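Gostura Planner: Frequently Asked Questions

Last updated May 31, 2019
14 comments | 37 shares

These are the questions we get most often about Gostura, the task planner and motion software we use for taking apart desktop computers. If your question is about installing the package, read the install notes first.

What does Gostura do?

Gostura takes a goal such as "remove both memory modules" and turns it into a list of arm motions. It decides the order of the steps, checks each one for collisions, and sends the result to the arm controller. It also watches the force readings during each step and stops if they go outside the limits you set.

It does not do the seeing. Part detection is handled by a separate package, Jarkano, which sends part names and poses to the planner. You can use a different detector if it publishes the same message type.

Do I need a model of every computer?

No. Gostura works from a short file that lists part types and what each one depends on. A memory module depends on its clips being open. A drive depends on its cables being unplugged. The file that ships with the package covers 8 part types and can be edited in any text editor.

You do need a rough size for the case. The planner uses it to build the outer walls for collision checking. If the size is wrong by more than a finger's width, expect the arm to take odd detours or refuse to enter the case at all.

Does the case have to be lined up with the bench?

No. Jarkano finds the case outline first and all later poses are given relative to it, so a tower lying at an angle is fine. What matters is that it doesn't move once the run has started. If you bump it, call rescan before the next step. The planner will not notice a small shift on its own until the forces look wrong.

How does it deal with cables?

Badly in version 1, better now. Cables are stored as soft zones. The arm may pass through a soft zone at low speed but may not close the gripper inside one unless the step is a cable step. The default speed inside a soft zone is 100 mm per minute, which people often think is a mistake. Leave it there until you trust your detector.
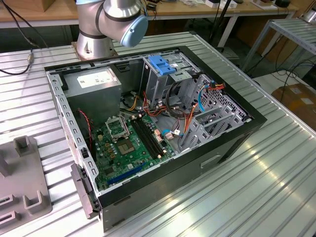
Thin cables over a dark background are still the most common cause of a missed zone. If you see the arm heading straight for a wire bundle in the preview, draw the zone by hand with the zone editor and save it with the job. Hand-drawn zones always win over detected ones.

Why does the planner stop at the processor socket?

The socket is marked as a keep-out area by default. Contact pads and pins are easy to damage, and the planner has no good way to tell how far down it may go. You can lift the restriction in the job file with allow_socket, but you also have to give a maximum force. The job won't load without one.

Can I preview a job before running it?

Yes, and you should. The preview window plays the whole plan at any speed and marks steps in yellow if the clearance is tight. Red steps will not be sent to the arm. To see why a step is red, click it and open the Reason tab.

I get error 358. What is it?

The planner lost the arm's joint state for too long. Most of the time the network is busy, usually because camera data is going over the same cable. Put the arm on its own port. If that doesn't help, check that no other program is holding port 987.

Error 358 was also raised by mistake after a long pause in versions before the Bresau release. Updating fixes that one.

Which arms are supported?

Any six-joint arm with a driver that accepts timed joint paths. The driver layer is called Gauthier and lives in its own repository. Writing a new driver takes a day or two if the arm's maker has published the protocol. Seven-joint arms will run, but the extra joint is held still.

What is coming next?

Better handling of latches. At the moment, a latch is either open or closed, and the planner has no idea what to do with one that is halfway. Jaxon Charbonneau is working on this and hopes to have a test branch up in June. Please send him logs from failed latch steps - the full log folder, not a screenshot.

Where do I report a bug?

Use the tracker and attach the job file and the log. Reports without a job file are closed after two weeks.

Contact | License | © 2019 Gostura project | Back to top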